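Pinza manual Kvam, de Orgate

Si buscas una pinza de mano para enseñar tareas con tejidos a tu robot, la Kvam es la que más cariño nos despierta de todo el catálogo – y mira que tenemos unas cuantas. Pesa 312 gramos, se maneja sin cansar la muñeca y los dedos, acolchados por dentro, agarran bien las prendas finas. Desde agosto se vende también por parejas, muy cómodas para doblar o estirar ropa entre las dos manos.

Brazos en negro mate con casquillos de latón en las articulaciones:
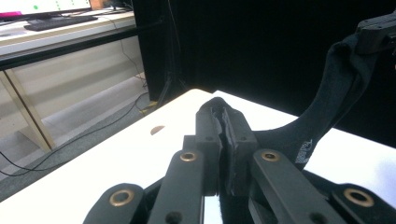
Qué incluye el kit

Pinza Kvam, 4 almohadillas de repuesto y soporte Imby. Envío en 20 días.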